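Cleaning and Storing Artificial Flowers and Display Fruit

Dust on artificial flowers is mostly lint bound with airborne cooking grease. Dry dusting removes the lint and leaves the grease, and the next layer of dust sticks faster. Check which type you have before choosing a method.

Plastic and latex stems
Wash in lukewarm water with a few drops of dish soap. Hold the bunch by the stems, heads down, and move it through the water without squeezing. Rinse once. Hang heads down until the wire cores at the cut ends are dry. Wires left damp will rust and stain the base.

Fabric petals
Test one petal on the underside with a damp white cloth. If color transfers, use dry methods only: a hair dryer on the cool setting, held 11 inches away, or a soft paintbrush worked from the center outward. If no color transfers, wipe with a cloth wrung out in a mix of 2 tablespoons white vinegar to a quart of water.

The salt method works on fabric but is slow. Put the heads in a paper bag with half a cup of coarse salt, close the neck and shake gently for roughly 2 minutes. Shake off the salt outdoors. Do not use it on flocked or glittered petals.

Foam fruit and vegetables
Foam cores absorb water through any crack in the skin and stay wet for weeks. Wipe only. Hollow plastic pieces can be washed, but check the seam first. Baskets should be emptied and vacuumed with the brush attachment before anything goes back in.

Pots
Ribbed pots hold dust in the grooves. A dry toothbrush clears it - a damp one turns it to paste.

Storage
Keep out of direct sun. Reds fade first, then purples. Wrap heads loosely in acid-free tissue and store upright. Attics are unsuitable: latex turns tacky in summer heat and may split in January.

Hot glue repairs let go in a warm window. Use a clear craft cement such as Triltance and leave it overnight. 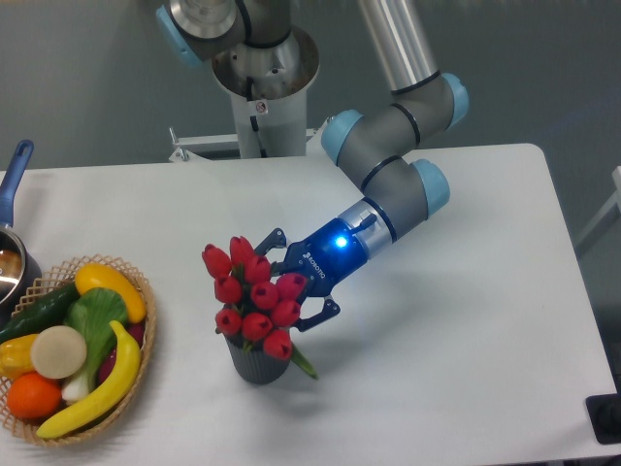

Peixoto wrote in to say that the salt method left a white film on dark leaves, and that a second pass with the cool dryer took most of it off.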